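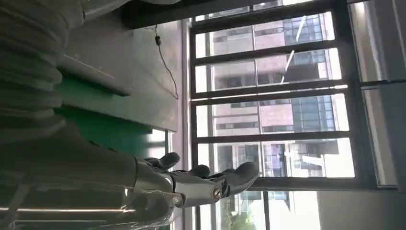
Daylight is the first problem with building a robot hand in a flat. The workshop at Faston, a shared space on the sixth floor of a converted office block, has plenty of it, and the group working on the Handus project spent most of a spring finding out what it does to a cheap camera. A polished silver wrist throws bright highlights straight back at the lens, while the dark grey fingers go nearly black against the tall building across the way. Software that tracked the fingertips well in the evening lost them by ten in the morning.

The group began in a spare bedroom. Two of its members had been building grippers for fun and wanted to try a proper hand, with fingers that bend at more than one joint. The first went together on a desk between the bed and the radiator. It could hold a tennis ball and very little else, and the motors were loud enough to bring a knock from next door.

They moved to Faston in September. Membership costs £101 a month, which buys a bench, a locked cupboard and use of the lathe. The budget for the second hand was set at £600. It came in at £700, with the extra going on bearings and a replacement control board.

Most of the parts are ordinary. The motors came from Claeys, a small supplier that sells surplus stock by post. The cord that pulls the fingers closed is braided fishing line, chosen after steel cable frayed at the guides. Each cord runs back through the wrist to a drum the width of a cotton reel. Tying it off is fiddly work, and the knots have to be checked again after the first hour of use, when the line has finished stretching.

The finger covers took longer than anything else. A bare printed finger slides off a glass or a pen. The group tried bicycle inner tube, then dipped coatings, and settled on cast rubber with a matt finish. It picks up dust and needs wiping, but it grips well enough to lift a mug by the body as well as by the handle.

Household objects make up nearly all the testing. There is a box of them under the bench at Corner, the name members give to the end of the room nearest the lift: sponges, pegs, a torch, a folded tea towel. Cloth is the hardest. The fingers tend to push it along the table before they pinch it, and slowing the approach has helped more than squeezing harder.

As for the daylight, the group first tried a blackout blind, which made the room unpleasant to work in. They now set the camera exposure by hand at the start of each session and record practice movements at several times of day. The tracking still drops out when the sun is low.

Work on a third hand has started. It will have a painted wrist.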